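Learning to swim at my age

25 December 2025

Today the pool is closed, so I have time to write. Many of you asked me in July if I would really start with the swimming lessons. I did. I have now finished 18 lessons and I can cross the short side of the pool without touching the floor.

I grew up far from the water. In my family we looked at rivers, we did not go into them. When I moved to Wallmont, everybody at work talked about the beach, and I always offered to stay with the bags. I was a very good guard of bags for 4 summers.

My teacher is Ruth Giraldo. She is small and she has a loud voice, and she never laughed at me. In the first lesson I only put my face in the water and blew bubbles. Beside me was Luuk Visser, who is older than me and was even more afraid. We held the wall like two cats.

The breathing was the hardest part. I wanted to breathe all the time, and Ruth wanted me to breathe out slowly and wait. I practised in the kitchen with a big salad bowl. My neighbour Hiba came to borrow some flour and found me with my face in the bowl, and she went home again without the flour!

In lesson 9 I floated on my back. I looked at the lights in the ceiling and my ears were full of water, and it was very quiet. I think it lasted two breaths. Then I remembered where I was and I swallowed a lot of pool.

People ask me how I keep going after a full day at my desk. My head is often still at work when I arrive, and the cold shower before the pool helps with this more than coffee.

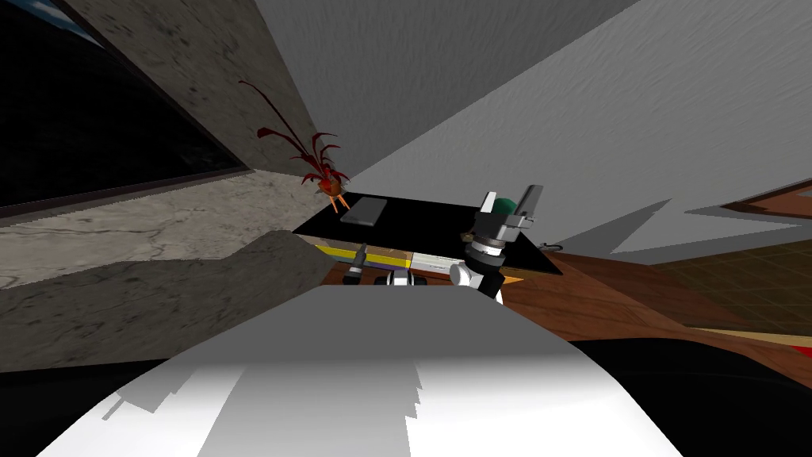 Two robot arms and a black tabletop, computer-rendered.

My goal for the new year is the long side, which is 33 metres in our old pool. Luuk says he will do it before me. I have also bought better goggles, and a cap in a colour I do not like, but it was the only one in my size.

If you live near Wallmont and you are afraid of water, come to the beginners' group. Bring a towel and something to eat for after, you will be very hungry.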